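Fri 7 February

I went to the district council's open day so that you didn't have to, although judging by the turnout most of you had already made that arrangement.

The idea was simple enough. After the row over the confirmation of the new returning officer, in which both groups on the council accused each other of trying to fix an election that isn't until September, somebody decided the public should be let in to see how it all works. Doors at ten, tours on the hour, questions welcome. I arrived in time for the first one and was given a lanyard.

Our guide was Nokuthula Oosthuizen from democratic services, who has the calm of a person who has minuted a great many arguments. She took us through the members' entrance, past the portraits, and into the chamber. It is smaller than it looks on the webcast. The two groups sit close enough to pass each other the mints, and I'm told that before the Bimeck planning vote they used to.

## The chamber

We were allowed to sit in the seats. I took Thabiso Ngubane's, on the grounds that he represents my ward and I wanted to know what he could see from there. He can see a clock. The voting buttons are green, red and yellow, and the yellow one, for abstaining, has had most of its paint worn off.

A man in a cagoule asked whether the buttons had ever been pressed by mistake. Mrs Oosthuizen said it had been claimed 3 times, and that on each occasion the member had discovered the mistake after reading the local paper.

## The question session

At noon we were shown into committee room 4 to meet the candidates for the vacant cabinet seat. Shireen Khumalo, for the ruling group, spoke for 15 minutes on the subject of listening. Unathi Motaung, for the opposition, said he would be brief, and then read out the whole of his letter about the Skinine contract, including the address at the top.

The two of them agree on more than they would like. Both want the bus back. Both think the Gebremichael Road crossing is a disgrace, and both have had their photograph taken beside it looking grave. The only real disagreement was over who wrote to the highways department first, and that took us up to lunch.

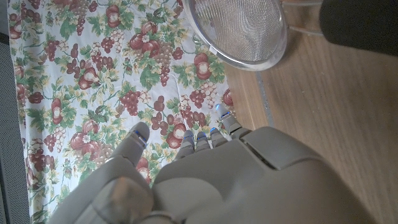 Lunch was when the politics got done, as it usually is. Chaimae Ramadan, who sits as an independent and is therefore courted by everyone until the vote and by no one after it, had a group chief whip at each elbow before she'd found a fork. I have been to enough of these affairs to know that a white tablecloth with fruit and vines printed on it puts people at ease in a way that a consultation document never will, and I'd like to see one tried in the chamber. She told both whips she was still thinking. She told me the same, and I hadn't asked.

The afternoon tour went down to the count room, which for most of the year is the badminton court. We saw the ballot boxes, the seals and a trestle table. The cagoule man tried to lift a box and was asked not to. There was meant to be a demonstration of a recount, but the member of staff who does it was off at the Orer by-election.

I handed my lanyard back at 4. The visitors' book had 9 names in it, and I recognised most of them from the council's own payroll. Under "comments" one had put "very informative". The next open day hasn't been fixed yet, as the motion to hold it was deferred.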